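Turnholm Table Clearing: collection rules and data card

Welcome! Turnholm is a set of 1296 short episodes of household table clearing, recorded with hand-held grippers in lived-in rooms. Most of what follows is about the rules we recorded under. We got more out of writing them down than out of any change to the hardware, and we'd love to see other groups borrow them.

Where the rules come from

The first draft was the Stenden checklist, which was written for a lab bench. Khasawneh added the parts on homes and privacy. Version 3 is the one used for every episode in this release.

Before recording

Ask everyone in the home for consent, including people who are only passing through. Put mail, medicine and family photos away. Leave the rest of the room alone – sofas, curtains, bags and all. Please don't swap real trash for props! Peel, crinkled wrappers and foam fruit nets bend and fold in ways a foam block never will, and that variety is what makes these episodes fun to train on.

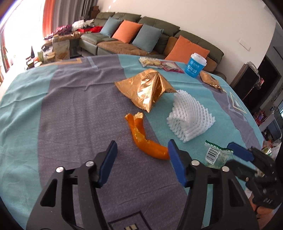 Do both grippers have to be calibrated again after a break?

Calibrate again after any break in which a gripper was switched off or set down on a hard surface. A short pause with both tools in hand is fine.

During recording

Start with the fingers open. Keep a bare hand away from anything a finger pad is about to close on. Small packets count as food packaging until you have read the label, so keep them out of reach of kids and pets. If a drink has been left on the table, work away from it and pick it up last. Drops stay in the data – mark them with the drop flag and carry on.

After recording

Wipe the finger pads between homes. Run sovero_check on the folder within 24 hours and fix any missing timestamps while the session is fresh. Each upload goes up in batches of 100 episodes or fewer.

Known gaps

Patterned tablecloths are well covered, glass tabletops are not. Evening sessions are thin too, and we'd be delighted to get more of them. Send additions through the Sovero tracker with the label "turnholm-rules".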